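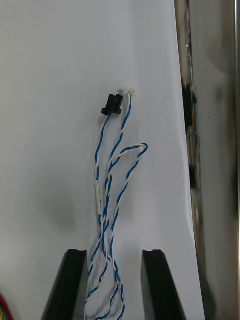

Blue and white twisted pair, with the two ends at the top of the harness.

Print this page | E-mail this page

Wetthorpe Picture House Archive: progress report to the Varnbridge Film Fund

Hello again, and sorry this one is longer than the last (I did try). I'll start with the documentary as that's what most of your money is going on.

The film now has a working title, Last Reel at Sadham, and a rough cut that runs far too long. I've been trimming it since December and it still feels like a guest who won't find their coat. The opening is in good shape, though! We start on the old usherettes' stories and don't get to the history of the building until people have had a chance to laugh, and everyone who has watched it so far has said that's the right way round. The middle is the trouble. There's a long stretch on the change of owners that I love and that sends other people off to put the kettle on, so it will probably have to go, or at least go down to a couple of minutes.

We've finished 12 interviews. The last two were both done in Cowie, in the same front room with the same very loud clock, and I'd ask you to be kind about the sound when you hear it. One lady remembered the whole running order of a horror all-nighter from when she was 17 – including which film she slept through – and brought the ticket stub with her. That's going in whatever happens.

The home movies
We've had 80 reels handed in, mostly 8mm, and all of them have been looked at and logged. A few have shrunk too badly to go through our machine and I've put those aside for a specialist. I'd like to talk to you about that cost separately, as it wasn't in the bid. The best find is a reel of the Sadham foyer with the posters up, and you can read nearly every title.

Money
We've spent £1338 this quarter, nearly all of it on transfers and room hire. The poster scanning came in under what I'd set aside, so I'd like to move £200 from that line into music rights if you're happy. I haven't touched it yet. Two of the clips we wanted have turned out dearer than I'd hoped and we may drop one of them and use stills.

What's late
The subtitles. I said they'd be done by now and they aren't, as there's no point doing them until the cut stops moving. The website page is up but thin, and the trailer on it is the old one with the wrong title.

What's next
A test screening in Wetthorpe, starting at 7pm, with a short form for people to fill in afterwards. I'll send you the date once the hall has confirmed, and there'll be seats kept for you. After that it's picture lock, then the sound mix, then those subtitles. If you could let me know about the £200 before the screening, I can get the music licence sorted in time for the mix.

Print this page | E-mail this page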